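How to Build a Paper Cup Pyramid That Stays Up

Stacking paper cups is a cheap way to fill an hour with kids or a group, and the steps are the same for three cups or thirty.

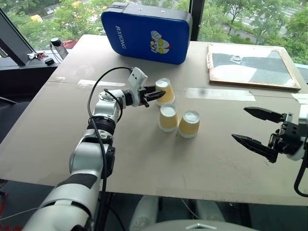

Should the cups go rim up or rim down?

Put them rim down. The rim is the widest part of a paper cup, so the cup stands steadier on it, and the narrower base facing up gives the next cup something to sit across. A cup standing on its base tips over at a light touch.

What you need

Paper cups, all the same size and from the same pack. Mixed packs cause trouble even when the cups look alike, as a small difference in height will tilt the second row.
A table that doesn't wobble.
A strip of masking tape if you want a straight line to follow.

Plain hot-drink cups work well. Very thin water cups can be used, but they slide at the slightest draft. Waxy cold-drink cups are slippery, and I would keep them for people who already have the hang of it.

Step 1. Check the cups

Run a finger around each rim. A dented rim rocks, and a rocking cup in the bottom row will bring down everything over it. Press out small dents from the inside with your thumb. Set aside any cup with a crushed base.

Pull nested cups apart with a slight twist. If they stick, hold the lower one near its rim and turn the upper one. Squeezing the middle bends the wall, and the cup won't stand quite level afterward.

Step 2. Set the bottom row

For a first pyramid, use three cups in the bottom row. That takes six cups in all: three, then two, then one.

Place the first cup rim down. Set the second beside it, then the third. Leave a narrow gap between the rims. If they touch, nudging one moves all of them. If the gap is too wide, the cup on top has almost nothing to rest on. Half a finger's width is plenty for ordinary coffee cups.

Crouch until your eyes are level with the table and look along the row. A cup that has drifted forward or back is easy to spot from there. Slide it into line with one fingertip, low down near the rim.

Step 3. Add the second row

Pick up a cup lightly by its sides, base up. Bring it straight down over the gap between two bottom cups until its rim touches both bases. Let go with your thumb and fingers at the same moment. Dragging one finger away late is the usual way people knock a stack over.

Do the same over the other gap. The two upper cups should have a narrow space between them too. If they bump, the bottom row is too tight and you will need to open it up a little.

Step 4. Add the top cup

Same move again — straight down, even release. Then take your hands away upward, well clear of the sides.

Step 5. Take it down

Go in reverse order, top cup first. Nest the cups as you remove them and you will have a neat column at the end. Knocking the whole thing down is more fun, but it dents rims, and the same pack won't last the afternoon.

Going bigger

A four-cup bottom row takes ten cups and a five-cup row takes fifteen. Once you are past five, build each row from the middle outward so you aren't reaching across finished work.

For a solid pyramid, start with a triangle of cups on the table and place each upper cup over the point where three cups meet. It stands more firmly than a flat wall, though the first layer takes longer to space.

A simple timed game

Two players, six cups each, nested in a single column. They have 60 seconds to build the pyramid and return it to a nested column. A fallen cup can be put back, and the clock keeps running. For younger children, drop the clock and let them take turns placing one cup at a time on a shared pyramid.

Storing the cups

Nest them and keep the column lying on its side in a box or a long bag. Don't put anything on top of it. Cups used for stacking pick up dust and fingerprints, so mark the bag and keep them separate from the ones you drink out of.

Posted by Adebayo Chukwu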